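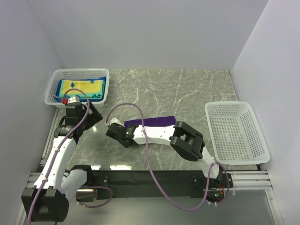
Buy the second year first

9/29/19

Every autumn the same kind of letter comes to me from small firms. They have seen two arms fold a cloth at an open day, they have a sum of money which must be spent before April, and they ask which arm they should buy. I think this is the wrong question to begin with, and I would like to say why, even if some of my friends who sell arms will not be pleased.

I did the planning of equipment for eight years at Barbier, in a workshop where we prepared linen for hotels. When I arrived, the budget had one line for the robots and one line called "various". The robots line was discussed for a whole winter. The other line was discussed for one afternoon, and it was the other line that hurt us.

Look at a working cell with two arms and try to price only what is not an arm. There is the table and its surface. There are the walls around it, the rails and the beam at the front. There are hoses, and clips to hold the hoses along the arm. There are the baskets. A white plastic basket with holes costs almost nothing, so it is not written in any plan, and then one morning the supplier changes the shape of the rim and the arm must be taught again. At Barbier we lost 2 weeks in this way. After that I bought 71 baskets of the same model and locked them in a cupboard. My director laughed at me, but he signed.

The hose is my other example. A hose that goes with an arm must bend each time the arm bends, many thousands of times, and it has to hang somewhere when the arm is folded back. I have never seen a first quotation with spare hose in it. Ours said "pneumatic accessories, included", and what was included was one length for each arm, already fitted. The spare lengths we had to order from Vinard, at a price of 358 for the set, with delivery when they wished.

Shirley Goodall, who buys for the laundry in Stilville, does not agree with me. She wrote to me that a small firm which puts every clip in the budget will never buy anything, because the total will frighten the owners. It is a serious argument. I have seen it happen in Drallcombe, where the file became so complete that it was closed. Still, I believe that owners who are frightened in September can decide calmly, and owners who are surprised in February cannot.

There is also the question of two arms or one. With cloth the second arm is often useful – one can hold while the other pulls – but it brings its own base, its own hose, its own hours of setting. Hervé Rolland, my former colleague, used to count the second arm as one and a half. I found this too pessimistic at the time. Now I would use his number for the first year and a lower one later.

So my proposal is simple. Before you ask for a price of any arm, write the budget of the second year: the spare parts, the baskets, the days of the technician, the person who will put the cloths in place when the cell is stopped. If you can pay this year without pain, go and choose your arm. If you cannot, rent one, or wait for the next budget. A good folding table and two people are still a respectable investment.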